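What the Hands Know: A Conversation after the Open Day at Rokora

By Mitali Talukder
30 January 2026

When I arrived at the Rokora building in November, the queue for the open day already went down the stairs. Most visitors wanted to see the arm. It stood behind a low glass wall and put cups on a shelf, slowly, and the children pressed their noses to the glass and shouted when it took the wrong cup.

I had come to speak with Kadri Jaunzems. She leads the part of the project that is called home tasks, and she had promised me one hour after the last group left. We sat in the kitchen on the second floor. She had been talking since the morning and drank two glasses of water before she answered my first question.

I asked her if she was pleased with the day. "Yes, mostly," she said. "The arm stopped only once, and this was before lunch, when there were not so many people. But I am a little sad that everybody goes to the arm. The arm is the end of the story. I wanted to show the beginning also."

The beginning, in her words, is a person at home who does small things with two hands. In the smaller room next to the main hall, her colleague Imtiaz Seneviratne talked with visitors about ordinary desk work: charging a phone, putting away a cable, moving some papers to the side. The software learns from recordings of such work, seen from the height of the head. Rokora has 209 tasks on its list now, and the aim for the end of the year is 300.

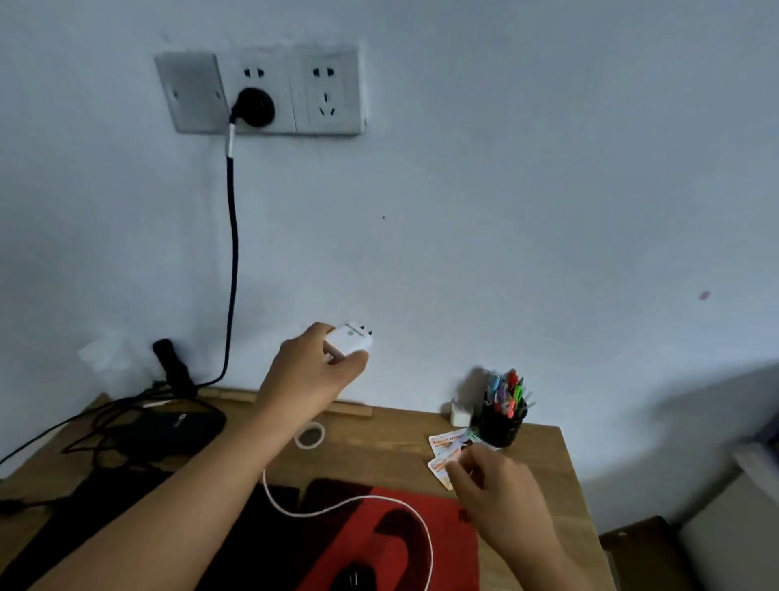
"People think the difficult thing must be something heavy, or something very exact, like in a factory," Jaunzems told me. "I worked in a factory project before, at Skanura. There every part comes to the same place and the light is always the same. At home you have a cable, and a cable never lies the same way again. For us it is nothing. You take the plug, you turn it a little in the fingers, and you are already thinking about dinner. A machine has to decide where the cable ends and where the desk begins."

I wanted to know why a plug is so hard. She took a teaspoon and held it towards the wall to explain. The hand covers the thing it is holding, she said, and in the last centimetre neither a camera nor a person sees very much. A person feels the rest. "We push, it does not go, we move it by a millimetre and push again. Ask someone afterwards how many times they tried and they will say once."

One of the visitors that afternoon was Esko Pitkänen, a retired electrician who had come by bus with his granddaughter. I met him near the coats. He had listened to Seneviratne for a long time and was not fully convinced. "I have put in plugs and sockets all my life and I would not let that arm near one," he said to me. "But the young man gave me an honest answer. He said he would not let it either, not yet." His granddaughter liked the cups best.

I repeated this to Jaunzems and she laughed. She agreed with him. In the hall, the arm works only with cups and soft boxes, and the work with plugs is done on a test board without current. When that will change she did not want to say, and I asked her twice.

We spoke then about the desks. In the first year, the team built one very clean desk in the laboratory, with a lamp and three objects on it. The results were good, and they were good only there. "We brought the program to a normal room and it was lost," she said. "So we asked for normal rooms. Please do not tidy up for us. Leave the pens, leave the paper, leave what you have." 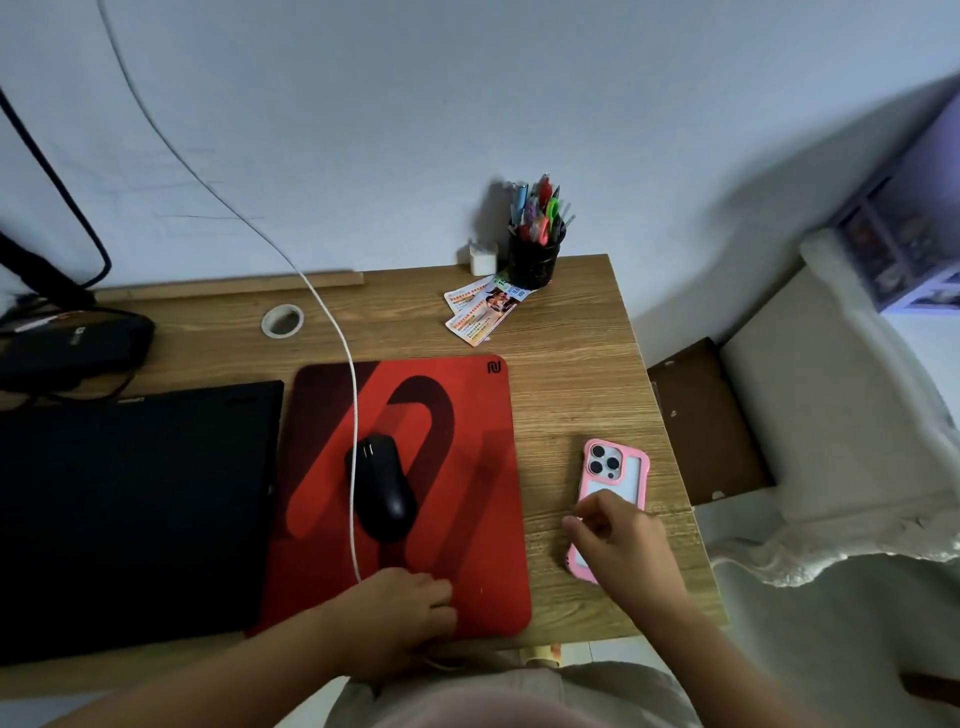 Desk work as seen from head height, with both hands in view.

According to Ragnheiður Vídalín, who prepares the recordings for training, the moments just before a touch are the most useful. She joined us in the kitchen for the last part of the hour, with her coat already on. "I look at the fingers before they arrive," she said. "They take the shape too early, long before they need it. The hand has a plan. When our arm came to a phone in the old version it opened completely, always, as if every object was a melon."

The new version of the software, named Votska, opens the gripper only as far as it expects to need. It makes the arm look calmer, and Vídalín thinks that visitors trust it more for this reason. Jaunzems is more careful. She would like people to trust it a little less and to ask more questions, as Mr Pitkänen did.

Before I left I asked if there would be another open day. They looked at each other – I think they had not discussed it. "In a bigger hall," said Vídalín. "And with chairs," said Jaunzems, and she went to switch off the arm.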